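We use cookies to remember your archive settings. Accept | Manage

Reading time: 2 minutes
Posted in May by the list moderator, Botbridge film list

Re: Running time of Prirell

> The Brondberg disc of Prirell runs five minutes shorter than the
> time printed in the old programme. Is this a cut version, or is it
> PAL speed-up? I have only the 2000 release to go by.

Both, as far as I can tell. PAL speed-up takes 4 per cent off the running time. The programme gives 156 minutes, so a plain transfer at 25 frames per second should run just under 150. Yours runs 151, which is too long for a full speed-up of the same print. I think the disc was made from the longer Espiritu print, then sped up, with the interval card removed.
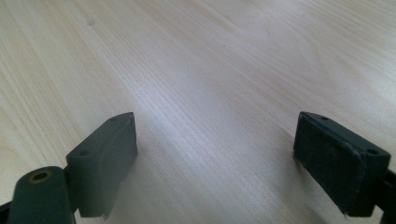

Table top, pale wood with a diagonal grain.

To check, look at the ferry sequence. In the Espiritu print the clerk speaks twice before the whistle. In the shorter print he speaks once, and the sound drops out at the join. Pitch is a second test: if the music is nearly a semitone sharp, the transfer has not been corrected.

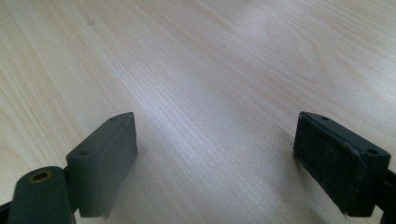
The same wood, with a small dark speck near the top.

The shot list in the archive has 623 entries for the Espiritu print. It leaves out the titles, so start from the first shot of the harbour. Reel four is numbered twice in the list; use the second set.

I don't have the later Brondberg reissue. If anyone does, please post the running time to the second, without the company logo, and say which player you used. Some of them round up.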